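Stainless tins and lids – getting the shine back

Quick one before I lose my notes again. I have a drawer full of small round stainless things. Spice tins, canister lids, the shallow one that came off who knows what. All brushed finish, all dull by September. Same routine for every one of them now.

What you need: dish soap, warm water, white vinegar, two soft cloths. Baking soda if there's old grease. No steel wool, ever. No green scrubby pads either, I wrecked a good lid that way.

Put a pale board down on the table first. Grit shows up on it and the wood stays dry. Mine is a big old thing from the Bendance clearance shelf, has a pink mark on it that won't come out. Don't care.
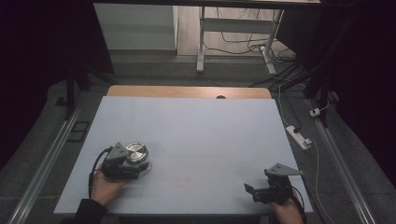

Wash first, polish after. Soap and warm water, rinse, dry right away. Water spots are half the problem in my kitchen and the tap water here is awful.

Now look at the grain. Brushed steel has a direction. On a flat lid it might run straight across, on a round one it often goes in circles or fans out from the middle. Wipe WITH it. Going across leaves little hazy scratches you only see at breakfast when the sun comes in.

Sticky label glue – cooking oil, leave it 5 minutes, rub with your thumb, wash again. Works on jars to.

Fingerprints: one part vinegar, one part water, barely damp cloth. Then the dry cloth. Then stop touching it.
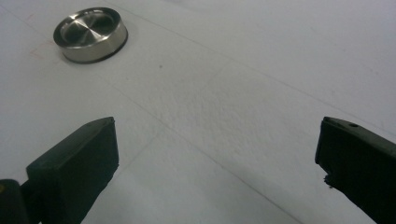 Sides are usually polished smoother than the top, so do them last with the clean cloth. Turn the tin, not your wrist. Check the bottom edge too, gunk collects there. If yours has a rubber ring take it off and wash it seperately, let it dry all the way before it goes back on. Old toothbrush for the groove.

Baking soda paste for grease only. Thin, like yogurt. Light pressure, rinse twice or you get a white film when it dries.

Storing: a square of paper towel between each one if you stack them. I fit 11 in a shoe box that way. Don't put them away damp.

Copper and brass are a whole other page, will get to it.

Comments (3)

Eglė Kalniņš
The oil trick got a price sticker off a Laing canister I'd given up on. Took two tries. Thank you!!

marnie_t
Does vinegar hurt the rubber rings? Mine went kind of tacky.

dobbs
marnie – I just use soap on those. New ones are cheap at the hardware store.

Recent tips
Drawer liners that stay put
9 uses for a stale loaf
Getting candle wax off a tabletop
Sharpening kitchen scissors
Which jar lids fit which jars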